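Part-time help wanted at Brirnance, my little alterations and curtain shop

Hi there! I'm Vesela Živković, and I've been hemming other people's pants for longer than I care to add up. I need a second pair of hands at the sewing bench, starting in December, and I'd love it if those hands came with somebody who likes to talk a bit while they work.

The shop is the narrow one on the corner, with the green door and the bell that sticks. It's me, two machines, a steam iron, and a rail of coats that people forget to pick up until the first cold snap. Most of what comes in is plain stuff: hems, zippers, linings, a waist that needs letting out after the holidays (no judgment, I've done mine twice). Then there are the curtains. We just took on the curtain work for the Nirolik apartments, 47 windows in all, and that's when I knew I couldn't keep doing this alone.

What you'd be doing - pinning and hemming, replacing zippers, pressing, and answering the phone when my mouth is full of pins. You'd also help me hang curtains now and then, so you should be okay on a stepladder.

You don't need a diploma. I do want you to be able to sew a straight seam and unpick a crooked one without getting mad at it. If you've only ever sewn for your kids or for the school play, please write to me anyway! I learned from my aunt at her kitchen table and nobody ever asked me for a certificate. Fancy bridal work I'll teach you as we go, if you want it. If you hate beading, that's fine too, I'll keep it for myself.

Hours are 9 to 3, four days a week, and we can talk about which four. I close for lunch and I mean it. Pay depends on what you can already do, and I'll tell you the number before you come in for a trial day, which is paid like any other day. After 6 months we sit down and look at it again.

A few things you should know: the shop is warm in summer, the radio is always on, and parking out front is hopeless. The bus stop is right across the street, by the Grastico bakery, and yes, I buy the rolls.

To apply, drop by with something you've sewn, anything at all, a pillowcase is great. Mornings are best. If I'm out measuring windows, leave your name and phone number with Vesela Janevski next door (same first name, so people mix us up all the time) and I'll call you back that evening. I'm not great with email, so please don't wait on me there.
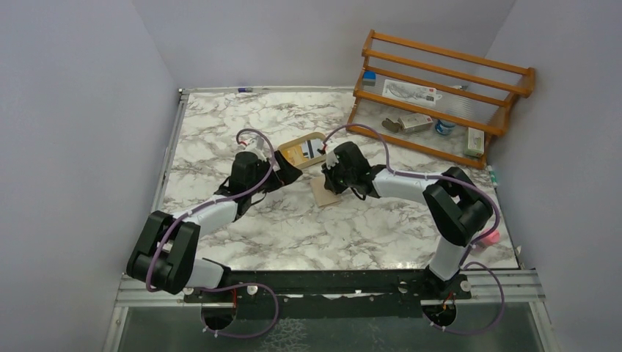

Oh, and bring your own thimble if you have a favorite - mine are all dented, and everybody's finger is different. Scissors I've got plenty of. Just never, ever cut paper with the ones with the red ribbon on them, and we'll get along fine.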